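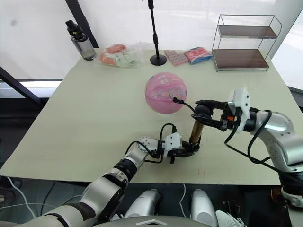
Salle commune de Clarham : les tables d'activité sont de nouveau à la disposition des usagers

La maison de quartier de Clarham informe ses adhérents que la salle commune du rez-de-chaussée a rouvert au mois de mai, après le renouvellement d'une partie de son mobilier. L'équipement comprend désormais de grandes tables rectangulaires au plateau vert sauge pâle, destinées aux ateliers de manipulation, aux jeux d'adresse et aux séances d'initiation proposées en soirée.

Les plateaux ont été fournis par l'établissement Hallier. La teinte a été arrêtée à l'issue d'une consultation des animateurs, qui souhaitaient une surface claire sur laquelle les petits objets se distinguent sans effort. Une balle rose à motifs, du type ballon de basket miniature, ou un simple cylindre couleur laiton s'y repèrent immédiatement, y compris depuis l'autre côté de la table.

« Les anciens plateaux étaient sombres et marquaient beaucoup. Nous avions pris l'habitude de les recouvrir d'une nappe, ce qui gênait les exercices de précision », indique Dénes Medve, responsable des activités. Le règlement de la salle a été modifié en conséquence : les nappes et les sous-mains adhésifs n'y sont plus admis.

Le petit matériel reste entreposé dans l'armoire Gulyás, au fond du couloir. Il est remis à l'animateur au début de chaque séance et rendu complet à la fin de celle-ci. Le fonds compte à ce jour 37 pièces, balles et cylindres compris ; la liste en est affichée à l'intérieur de la porte. Toute pièce manquante ou détériorée doit être signalée le soir même sur le cahier prévu à cet effet.

Les usagers peuvent apporter une bouteille d'eau, à condition qu'elle soit munie d'un bouchon ou d'un couvercle et qu'elle demeure en bordure de table, à l'écart du matériel. Les gobelets ouverts et les boissons chaudes sont réservés au coin cuisine.

L'opération a représenté une dépense de 2245 euros, dont 2000 euros pris en charge par la fondation Sarkuva au titre de son programme d'aide aux équipements de proximité. Le solde a été imputé sur le budget courant de la maison de quartier. Kipchumba Mohamedi, qui a suivi le dossier pour la fondation, a visité la salle peu après sa réouverture et s'est entretenu avec les participants de l'atelier du soir.

La salle est accessible aux groupes constitués, sur réservation, dans la limite de 30 personnes. Les demandes sont à déposer à l'accueil au moyen du formulaire habituel, en précisant la nature de l'activité et le nombre de tables souhaité. Les réservations enregistrées avant les travaux demeurent valables – leurs titulaires n'ont aucune démarche à effectuer.

Une seconde tranche, portant sur les chaises et l'éclairage, est à l'étude. Son calendrier sera communiqué par voie d'affichage.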